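Bomumdale Sim Failures, README

Wrist camera episodes from the Tarawneh scene set, kept apart from the main release. All of them were run in simulation and all of them ended in a fault. Do not mix them into training splits without filtering on the fault field.

Last updated: Saturday, February 28, 2026

What went wrong

The arm controller in the October build accepted wrist targets on the far side of a wall. The collision check ran on the arm links and skipped the gripper body. In the tiled room this let the planner drive the hand close along the wall, and in 40 episodes the run stopped on a contact fault. Another 60 stopped on a timeout with no contact logged.

Files

episodes/ one folder per run, wrist frames and joint log
faults.csv episode id, fault code, step of first fault
scenes/ the 4 room layouts used

Wrist frames from the tiled room, fingers open in the first and closed on the tan rod piece in the second: 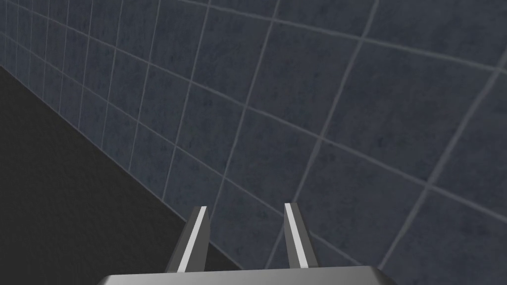
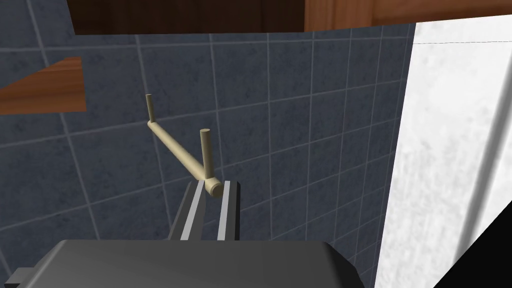
Reported issues

Sarnesari wrote in to say that the fault step in faults.csv lags the joint log by 2 steps on every contact fault, and that anyone cutting clips at the fault step will include motion from after the stop command. Sarnesari asked for a corrected column instead of a note. The column fault_step_fixed has been added. The old one stays so existing scripts keep working.

Known limits

Gripper force was not recorded. Timeout episodes can be over twice as long as the contact ones. Object pose is missing wherever the logger restarted.

The collision check now includes the gripper body in the Fastia branch. Episodes made with that branch are not in this folder.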